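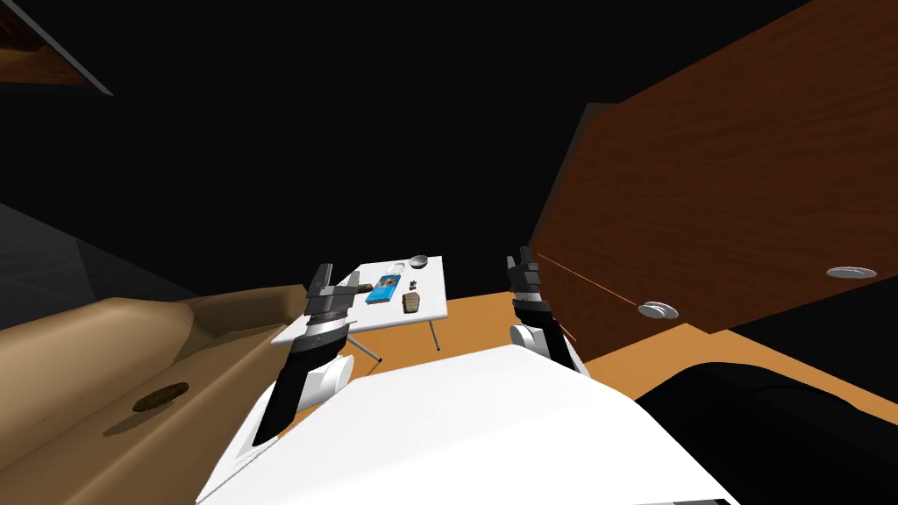
Section 3: Simulation Trials of the Joltton Household Package

Report by Meriem Bensaid and Kittipong Meesuk
Supervisor: Elspeth Dow
Submitted 29 October 2020

3.1 Purpose

Joltton is a simulation package sold by Watik to schools and colleges that teach robotics without owning a full-size robot. The licence covers a two-armed mobile robot model, a set of furnished rooms and a scripting interface. Our group was asked to judge whether the package is suitable for the second-year manipulation unit, which currently uses the older Zirnon desktop arm.

The trial covered setup, arm control, object handling and the quality of the teaching notes. Driving the base between rooms was left out, as it is assessed in a different unit.

3.2 Setup

Joltton was installed on four lab computers. Installation took 35 minutes per machine, most of it spent downloading the room files. One machine refused to start the renderer until the graphics driver was replaced. The manual does not list a minimum driver version, and Craig Moffat in the lab office found the right one by trial and error.

All programs were written in Python. The interface accepts either joint angles or a target position for the gripper. We used target positions for the main trials and joint angles only to return the arms to their starting pose.

3.3 The test room

The living room layout was used throughout. The work area is a small white table on thin metal legs, with a couch on one side and a large wood-grain cabinet on the other. The view from the robot includes both forearms and their two-fingered grippers, so the operator can judge the approach to an object without opening a second window.

Objects on the table differ in shape and in how well they stand out. The blue box with the patterned face is easy to locate. The shallow white bowl is harder, and the white round dish beside it is very faint against the white tabletop. This matters for any class that intends to use colour to find objects. We would suggest that Watik offer a darker tabletop as an option. The tan ridged object is a useful test of grip width, although the notes give it no name and students in our group called it different things in their logs.

The cabinet has round silver knobs. These are small targets, and the right arm has to work close to the cabinet panels to reach them.

3.4 Method

Each run began from the same starting pose. A program then attempted one task: lift an object from the table, move it to another point on the tabletop, or take hold of a cabinet knob. A run was counted as complete if the gripper reached its final position with the object still held, or released where the task called for it. We logged 163 runs in total.

3.5 Observations

Lifting was the most reliable task. The box gave trouble only when the gripper came in along its longer side, where the fingers would not open far enough. Turning the wrist before the approach fixed this in every later run.

Moving the bowl was less consistent. The fingers tended to slip on the rim during fast moves – halving the arm speed removed most of the failures. The friction setting can be changed in a text file, but the manual mentions it only in an appendix.

Knob runs failed more often than any other kind. The usual cause was contact between the forearm and the cabinet. Joltton stops the arm on contact and prints a warning, but the warning does not say which link was touched. Jean Mackay wrote a short script that reports the link name, and it is attached as Appendix B.

3.6 Comparison with Zirnon

Zirnon has clearer error messages and starts faster. It has one arm and no furniture, so tasks involving reach around an obstacle cannot be set. Joltton is the better match for the unit outline, provided that students are given a corrected setup sheet.

3.7 Recommendation

We recommend a licence for one semester, with the bowl and box tasks used in the first lab and the knob task kept for the final one. The driver version should be added to the lab handout before the November session. A request for better contact warnings has been sent to Watik through the Shearer support desk, and no reply had been received at the time of writing.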